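Start | Sammlungen | Datensätze | Hinweise zur Nutzung | Kontakt
Kategorie: Textilerfassung, Dokumentation

# Drellden – Verzeichnis historischer Tischwäsche

## Gegenstand

Drellden verzeichnet Tischtücher, Servietten und Unterlagen aus dem Bestand der Textilsammlung Kelemen. Die vorliegende Fassung umfasst 1258 Einträge. Erfasst sind Gewebeart, Bindung, Maße, Monogramme, Ausbesserungen und, soweit überliefert, die Herkunft aus einem Haushalt oder Gasthaus. Fachliche Leitung: Yeison Llanos.

## Aufbau

Jeder Eintrag besteht aus 18 Feldern. Pflichtfelder sind Inventarnummer, Bindung und Erhaltungszustand. Die Maße werden in Zentimetern angegeben und am liegenden, ungespannten Stück genommen. Bei ungleichmäßigen Kanten gilt der jeweils größere Wert.

Das Feld `faltung` unterscheidet Lagerfalten, Bügelfalten und Knitter. Lagerfalten werden nach ihrem Verlauf eingetragen (längs, quer, schräg) – einzelne Knitter bleiben unberücksichtigt, sofern das Gewebe nicht gebrochen ist. 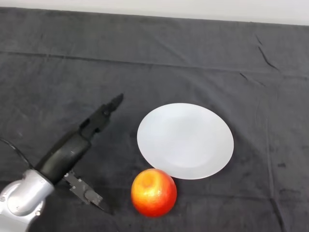 Dunkelgraues Tuch mit durchlaufender Falte.

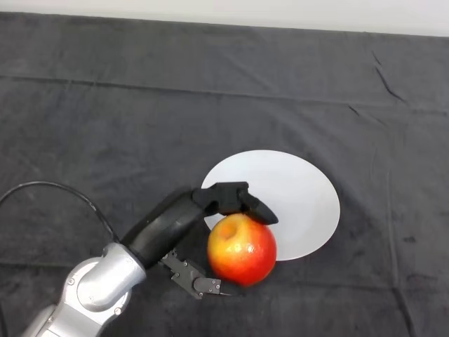 Das Feld `bindung` folgt der Hausliste Grirnametti, die 32 Bezeichnungen kennt. Mundartliche Namen wie »Gebild« oder »Zwillich« stehen zusätzlich im Feld `name_alt` und werden nicht vereinheitlicht. Mischgewebe erhalten den Zusatz `m`; eine Faseranalyse liegt nur für einen kleinen Teil der Stücke vor.

## Bekannte Mängel

- Bei 33 Einträgen fehlt die Angabe zur Herkunft vollständig.
- Monogramme in Kreuzstich wurden bis zur Revision im November teils als Wäschezeichen geführt.
- Die Farbangaben beruhen auf Augenschein. Für Vergleiche zwischen Stücken sind sie nicht geeignet.
- Umlaute in älteren Besitzvermerken sind uneinheitlich aufgelöst.

## Format und Nutzung

Die Tabellen liegen als CSV in UTF-8 vor, Trennzeichen ist das Semikolon. Die Weitergabe zu Zwecken der Forschung und Lehre ist gestattet. Bei Veröffentlichungen ist das Verzeichnis mit Namen und Fassungsnummer zu nennen. Eine gewerbliche Verwendung bedarf der schriftlichen Zustimmung des Trägervereins Brorkik e. V.

Berichtigungen sind unter Angabe der Inventarnummer schriftlich an die Sammlung zu richten. Sie werden mit der jeweils nächsten Fassung übernommen.

Stand: Donnerstag, 2. April 2026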